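In praise of the toy library

Every second town used to have one, or so it felt, and I will argue with anyone who thinks they belong to the past. A toy library is such a good idea! You borrow a marble run for a fortnight, your kid loves it or ignores it, and back it goes. No guilt, no crammed cupboard, no trip to the tip after Christmas.

I joined the one in Purnport in November, when my daughter had just learnt to walk and our lounge room had stopped having a floor. Floor Schouten, who signed me up (yes, she has heard every joke), handed over a card and told me I could take six things at a time. Six! I went home with a drum, a shape sorter and a wooden ferry so heavy I had to carry it in both arms.

What I love most is watching a child meet something new without an adult hovering over the price. At home we are all a bit precious about the expensive present from Grandma. A borrowed toy has already been chewed, dropped and sat on by other people's children, and it is still going, so everybody relaxes.
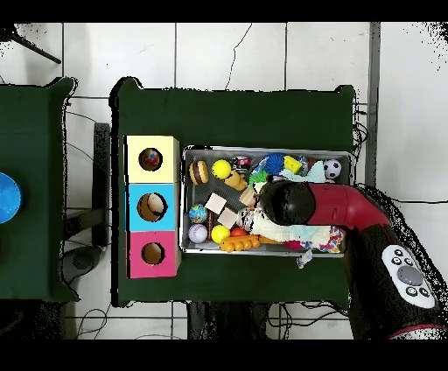 So does borrowing toys teach kids that nothing is really theirs?

My daughter has a rabbit at home that she would defend with her life, so I'd say ownership is alive and well. She has simply worked out that some things stay and some things visit. She even waves goodbye to the ones that visit, which slows us down at the returns desk but is very sweet.

There is a money side too. Our collection has 800 items, and no family I know could buy a tenth of that, or store it. Haf Voyle, a neighbour with two boys, reckons she hasn't bought a puzzle in years. She has strong feelings about missing pieces, mind you, and I have learnt to check the box before I return one.

I'd love to see councils treat these places the way they treat book libraries, with proper hours and a bit of heating. Ours opens for 2 hours in the morning and that's your lot. Shift workers miss out completely. Give them an evening and a decent shelf or two and I reckon they'd be packed.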